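件名: Re: 冬の切り花、どれくらいもちますか
差出人: Usman Virk
日付: 2019年1月13日

皆さん、こんにちは。Virkです。
水の量の話、待ってました! うちでも去年の10月からずっと試しているので書かせてください。

> チューリップを花瓶に入れると、二日目には茎がぐにゃっと
> 曲がってしまいます。水はたっぷり400ml入れています。
> 少なめがいいという話も聞きますが、どちらでしょう。
> (Nikolovski)

Nikolovskiさん、私は断然「少なめ」派です。以前は同じく400ml入れていましたが、300mlに減らし、今は底から3センチほどに落ち着きました。茎の下のほうがぬるぬるしにくくて、切り戻しが本当に楽なんです。そのかわり吸い上げが早いので、朝に必ず水を見てください。

あと、口の広がった花瓶だと茎が好き勝手な方向へ倒れますよね。私はそれも好きなんですが(夜のうちに伸びて、朝には別の形になっている!)、まっすぐ立てたい方は新聞紙で巻いて2時間ほど深い水につけてから生けてみてください。 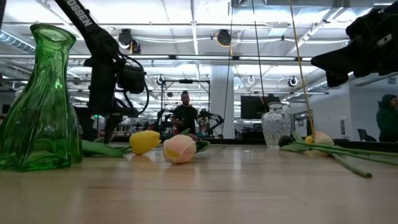
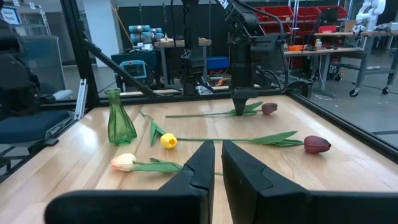
緑のガラスの花瓶と、明るい色の木の天板。2枚目には造花のチューリップも。

置き場所は、うちでは暖房のない玄関がいちばんでした。居間に置いた束とは開き方がまるで違います。夜だけ玄関に移す、でも十分に効きますよ。

そうそう、Ristbergさんが前に書いていた「葉を一枚だけ残す」やり方、まだ試せていません。残すのは上の葉ですか、下の葉ですか? 来週また一束買うつもりなので、ぜひ教えてください。

Virk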